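**Jeltgate Robotics Club enters the Disano Challenge with a robot that takes old computers apart**

8 May 2020, for immediate release

Hello from Jeltgate! I run the robotics club and I've been asked to write our news up properly, so bear with me, I'm far happier with a screwdriver than a press release.

We've entered the Disano Challenge, the student competition for automation projects, and our entry is called Rundetard. (The name came out of a very long evening and it stuck.) The idea is simple enough to say: give a robot arm an old desktop computer and have it lift out the parts worth keeping. Doing it is another matter! We started in December with 685 lines of borrowed code and an arm that couldn't find the edge of a table.

We've picked hard drives as our main task. A drive in a plastic caddy has a decent handle on it, but the cage is a tight fit, and if you come in at the wrong angle the whole thing jams. Our students have spent weeks on that angle alone. They've also had to think about cables, which get everywhere and don't stay where you left them. I've learned more about SATA leads this term than I ever wanted to.

The competition run lasts 49 minutes and every team gets two attempts, with the better one counting. Points come from parts removed whole, and you lose them for anything bent, snapped or dropped on the floor. We'd like to have a go at memory modules as well, though the clips are fiddly and the students are split on whether it's worth the risk. I'm staying out of it.

A big thank you to Baloyi, the repair shop up the road, who gave us four scrap towers to practise on and haven't once asked how many screws we've lost.

If you're a local paper, a school or just curious, please do get in touch through the Jeltgate club page. We're happy to answer questions about the project, send over more pictures or talk about joining. You don't need any experience, and we really could do with a few more people who like wiring!
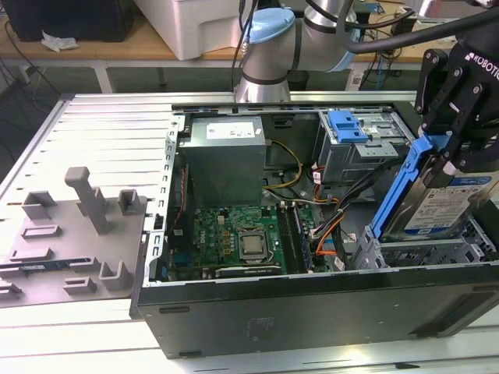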